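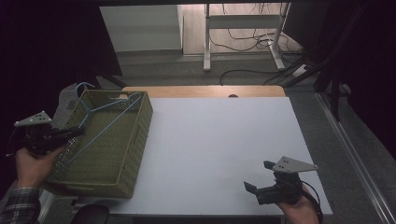 Green basket and a blue hanger on the white table, Wamham.

Progress report to the Hendum Fund
Wamham Clothes Share, May 11, 2022

Hello again from Wamham! We've got a good deal further than I expected when I last wrote, so I'll try to keep this in some sort of order (no promises).

Where we've got to
You'll remember that your grant of £4,000 was to get the clothes share out of carrier bags and into something people could find their way round. The sorting is now well under way. We work to one basket per type of clothing, with hangers for anything that creases, and it has made a huge difference to how long a session takes. We used to spend the first hour hunting for the children's things. Now it's more like ten minutes, and then the kettle goes on.

Since the last report 142 items have gone out to 43 households, mostly school jumpers and coats, plus a very popular run of smart shirts for interviews. Wirnside sent over two car loads after their own clear-out, which nearly finished us off, but it's all been gone through now apart from the shoes.

Baskets and hangers
I dithered over the baskets, as you may have gathered from my emails. In the end I went for the open-sided sort, because you can get an idea of what's in them without tipping everything out. The green ones are for tops. Hangers travel in the basket with the clothes, so whoever unpacks at the other end isn't left with a pile of blouses and nothing to hang them on. We're still short of children's sizes, and the grown-up ones stretch the necks of little cardigans something rotten.

The table
We keep the white top clear apart from whichever basket is being done, and I do nag about this. A pale surface is lovely for sorting on! Stains and missing buttons show up straight away, and you can lay a jumper flat beside the basket and have a proper look at it before deciding.

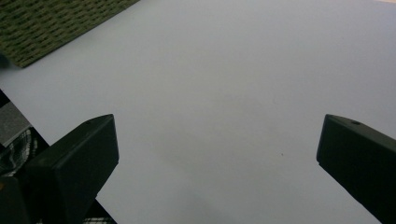
Money and what's next
We're within budget, with the rail for the Cheon sessions still to buy. I've had four quotes and the dearest is frankly silly, so I'll send you the other three before I order. After that it's labels, then the shoes, which I have been putting off. The receipts are coming separately once I've found the one for the hangers.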